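Brondness Household Chores Project
Progress report to the Bilten Fund, period ending February

Print this page | E-mail this page

Dear friends at the Fund,

Thank you for your patience with us this winter, and for the kind note after our last report (it went up on the kitchen corkboard and is still there). You asked for a plain account of where things stand with the chores, so I'll try to give you one, though those of you who know me will expect a detour or two.

The question we were funded to look into is whether a two-armed machine can be trusted with ordinary jobs in a small kitchen or behind a shop counter. My short reply is that it can do some of them, slowly, with a person in the room. We started the year with 16 chores on the list and have worked on every one of them at least a little. Wiping down a counter is in good shape. Putting cups on a shelf is nearly there. Folding dish towels has been a misery and I would like your blessing to set it aside until summer.

Soft food has taken up most of our time, and I think it was time well spent! Our partners at Groter, who run the lunch counter, told us early on that they didn't much care whether a machine could lift a can of tomatoes. They wanted to know if it could take a bun out of a steamer without leaving dents in it. So we have logged 717 attempts at picking up buns, dumplings and rolls, and in the most recent batches roughly two thirds reached the plate looking like something you'd be happy to sell. In the fall we were well under half. Most of the gain came from closing the fingers more slowly and coming in from straight above.

Lids are the other headache. Glass ones confuse the cameras, and a handle in the same pale color as everything around it doesn't help. We've tried 3 ways of approaching them and will keep the second, where the arm finds the rim first and works inward.

On money, we are a little under budget on parts and a little over on groceries. The spare fingers ordered through Li came late, and we lost most of a month waiting on them.

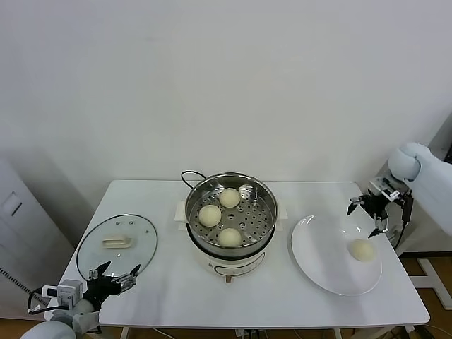

Kitchen Tasks Team, Brondness

With one bun on the plate and three still in the basket, there's a fair bit of the job left, and the basket is the hard part. The metal rim leaves little room for the fingers to come in sideways. Next period we'd like to try deeper baskets, buns set close together, and a plate that isn't always in the same spot. We would also like to bring the whole routine to the Groter counter for a few quiet mornings before they open.

With warm thanks, as ever,
Kittipong Chareonsuk
Project lead

Comments

marlow_k: Please don't give up on the towels! I'd trade all the buns in the world for a machine that folds.

Groter counter staff: Mornings are fine with us, any time before 10. Bring your own plates.

Dee: How long does one bun take, start to finish?

Kittipong C.: Dee, just under a minute on a good try. My aunt does a whole basket in that time, so we have a way to go.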